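Subject: Re: [windowsill-growers] Sprouting in jars over winter – worth it?
From: Keerthana Kamath
Date: 11 Feb 2024

Hi all,

Viera asked a few days ago whether jar sprouting is worth the trouble, and I have been meaning to answer ever since, so forgive the length. Her message first:

> On the list, Viera Zeman wrote:
>
> I tried mung beans and lentils in December and got one good batch
> and two that smelled like a pond. Is it my kitchen? We keep it
> pretty cool at night. Also, do people really rinse three times a
> day? I leave for work at seven and I'm not home until six. And does
> light matter? The book I have says to keep them in a cupboard, the
> seed packet says a bright window, and my sister says it makes no
> difference at all.
>
> Thanks,
> Viera

Viera, yes, it's worth it! I've been doing this for four winters now and I still get a silly amount of joy out of it. You put a couple of spoonfuls of something dry and dull in a jar, and by the end of the week you're piling it on toast.

The pond smell first. I'd bet on drainage before I'd bet on your kitchen. When I started I rinsed faithfully and then stood the jar upright, with a little puddle at the bottom, and the bottom inch went sour every single time. Now I tip the jar at a slant in the dish rack with a piece of cheesecloth over the mouth, and leave it there so the last of the water can run out. If a batch smells bad, throw it out and wash the jar in very hot water. Don't try to rescue it – sprouts can make people properly sick, and a handful of lentils costs next to nothing. I also cook mine for a minute or two when my father is visiting, as his doctor told him to stay away from raw ones.

Rinsing three times a day is nice if you're home. I do it twice, before work and after supper, and in winter that has been plenty. In July it isn't, and I mostly give up and eat cucumbers.

On light, I think your book and your packet are both right and just talking about different seeds. Mung beans stay pale and sweet in the dark (mine turn a bit bitter in the window). Alfalfa, clover and radish I start in the cupboard and move to the light for the last day or so, and they green up so fast you can nearly watch it. Not direct sun, though. A closed jar in full sun is a little oven.
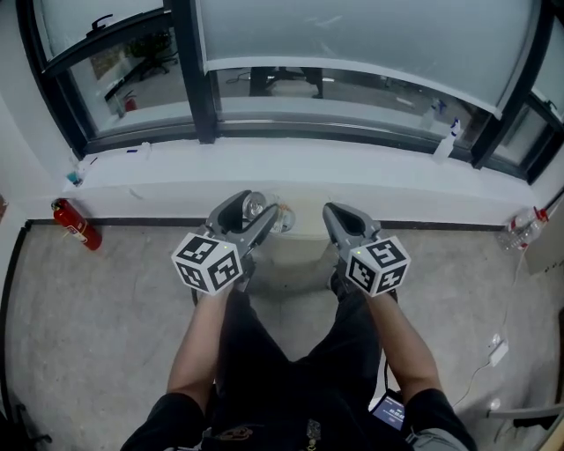
Glass jar with the lid off, by the window ledge.

Any clear jar with a wide mouth will do. I've used pickle jars, jam jars and one enormous thing that came with olives in it. I did buy a Brillow sprouting lid last year, the kind with a mesh insert, and it's fine, but the cheesecloth and a rubber band work just as well and don't rust. The solid metal lids I save for the fridge, once the sprouts have drained and feel dry to the touch.

Cool nights shouldn't hurt you much. Mine just take longer. Lentils that are ready in three days in the fall want four or five in the coldest weeks, and chickpeas sulk so badly that I've stopped trying them before March.

As for seed, please buy the kind sold for sprouting and not the kind sold for the garden, which may be treated. I've been getting mine from Šindelář, in the 80 gram bags, and I keep a notebook (of course I do) with the soak time and the harvest weight. My best ever was a bag of green lentils that I sprouted all in one go and that came out at 147 grams after two days, still short and crunchy. I was so pleased I called Blažena Matoušek at work to tell her. She was very patient.

Soak times that work for me:

Lentils – 8 hours
Mung beans – 12 hours
Radish – 6 hours
Fenugreek – 8 hours, and a little goes a very long way

Polyxeni, didn't you have a trick with fenugreek and lemon? I wrote it on an envelope and then mailed the envelope.

One more thing, for anybody near Gotmont: Libor Kolář has more broccoli seed than he can use and is happy to split it. Write to him off list.

Viera, do try again with the lentils, tip the jar, and tell us how it goes. I want to hear about it even if it's pond again!

Keerthana

13 replies
Share this message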